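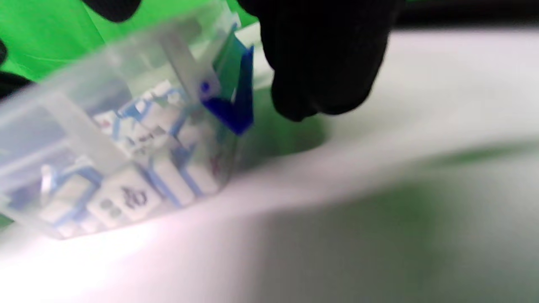 1/ Spent the week on the blur filter in Potatent, our tool for sorting hand-held gripper recordings before training. Notes for anyone working with wrist-view video and clear plastic.

2/ The old filter was one number per image: variance of the Laplacian, throw out anything below a threshold. It was written for cardboard boxes and metal parts. It did fine on those.

3/ On clear cases it fails both ways. Mahjong tiles inside a clear box have printed characters and blue edges, so a smeared image can still score high. The walls of the box can be a milky smudge and the score hardly moves. The walls are what the fingers have to touch.

4/ It also threw out good images. A sharp view of clear plastic over a white surface has very little contrast, so it scores low. We were keeping some of the bad ones and dropping some of the good ones.

5/ I reran the old filter on the Clundton set, 2164 clips. It flagged 300 of them for review. Nomvula Zulu went through the 300 by hand and put 28 back as usable. That took her most of two days, so thanks, Nomvula.

6/ First change: blur is now estimated from motion. We have the gripper pose at every image and the exposure time, so we can project how far a point at grasp depth moves while the shutter is open. If it moves more than a set number of pixels, the image gets marked. Texture doesn't come into it.

7/ This needs the camera and pose clocks lined up. Ours were off by a constant amount per recording. Bongani Mahlangu wrote the fix: cross-correlate optical flow with gyro rate, take the peak, shift the poses. It's in sync_poses and it runs by default. Please don't turn it off to save time.

8/ Second change: a marked image is no longer deleted. It gets a weight between 0 and 1 in the loss. Dropping images in the middle of an approach left gaps, and the policy learned to jump across them. With weights, the trajectory stays whole.

9/ Third change is the one I'm least sure about. The keypoint model used to look for corners of the case. Corners on clear plastic are unreliable - you get the near edge, the far edge through it, and a highlight, all close together.

10/ So we moved the main keypoint to the latch. Strong blue against a green backdrop and a white surface, easy to find even when everything else is smeared. Near the latch, the small dark pin where the blue part joins the clear part makes a good second point when it's in view.

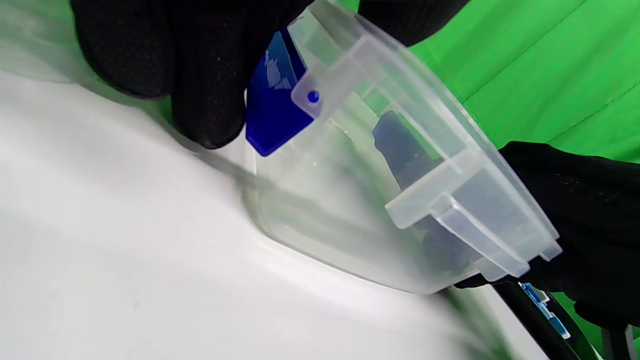

11/ Hands are the other problem. Gloved fingers often sit on the blue part, so the latch point has to carry a visibility score. Below the cutoff we hold the last pose estimate and let the gripper odometry carry it. Don't let the model guess under a glove. It will give you a confident answer.

12/ Black gloves also broke auto exposure in some clips. Glove fills one side, exposure goes up, the white surface goes to pure white on the other. I lock exposure at the start of a recording now and it's one less thing to model.

13/ For depth I gave up on stereo matching through the walls. The planner gets a simple box model fitted to the latch pose and the case size from a config file. Two sizes so far. Crude, and it plans fine.

14/ Config tip: fit the box before you run the collision check, then grow it by the pose uncertainty. I had those in the other order until September and the planner kept clipping the near edge.

15/ Training run with the new weights is at step 1000. Too early to read anything from the loss. I'll post numbers when there's an evaluation to go with them.

16/ Still open: the weights ignore blur from the other hand moving the object. The gripper can be still while the case swings past it. Flow inside the latch region should catch that. Working on it next.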